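16/10/2026. Drurbridge bench, collection for the Todero set.

Second block with the handheld gripper. Fingers open between takes, glare on the wood between them.

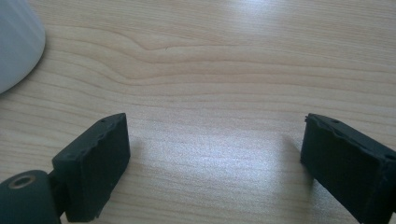 The reply from Cuvmont came in before lunch: they would take fewer episodes if the start poses varied more, and they asked whether the operators were all beginning from the same height. They were. I had marked one start height in February and never revised the sheet.

Changed the protocol. Start height is now drawn from a list before each take, as is the approach side. Target stays at 200 accepted episodes for this task, in blocks of 15, with a pause of 2 minutes between blocks to check the log for dropped frames. Rejects are kept in a separate folder with a reason code. Sarmiento wants the failed grasps labeled anyway, and a missed grasp followed by a recovery now counts as one episode — not two.

Glare is a separate question. I am leaving the overhead light on for half the blocks and off for the rest, and writing the state into the metadata. If the policy depends on the reflection, the split should show it.

Gripper width calibration repeated at the start of the block. Closed reading had drifted slightly. Zeroed it, reran the check, saved both files.

Finished 30 takes under the new sheet. Labels not yet reviewed. The start-height list needs more low values, and the reason codes for slips and early closes overlap. Fix both before the next block.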